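Por qué no termino las series largas

Leo novelas de espionaje desde hace muchos años, y casi siempre en una lengua que no es la mía. Por eso noto mucho cuando un libro repite. La serie Tronivmont, publicada por Grustier, tiene ya 5 tomos y 1.269 páginas en total, y en cada tomo el héroe desobedece a su jefe, pierde a un compañero y descubre un traidor en la misma oficina.

No digo que el género sea malo. El primer tomo me gustó mucho: la persecución en el puerto de Astholm está escrita con paciencia, y el miedo de los personajes se entiende sin explicaciones. Pero en el tercero ya sabía en la página 95 quién vendía los secretos.

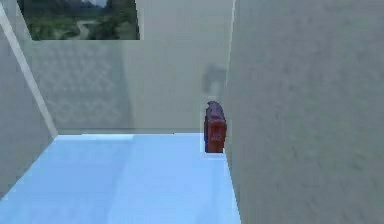 Una lectora me respondió, en el foro de la editorial Coste, que la repetición es precisamente lo que ella compra: después del trabajo quiere encontrar una casa conocida, y el traidor es como un mueble de esa casa.

Comprendo este argumento y lo respeto. Yo también releí en agosto una novela vieja, con mucho placer. Sin embargo, releer es una elección mía, y aquí se me vende como nuevo un libro que ya leí.

Me gustaría que los autores cerraran una historia cuando está completa, aunque el tomo siguiente tenga 4.000 compradores seguros. El sexto está anunciado y creo que no lo voy a comprar.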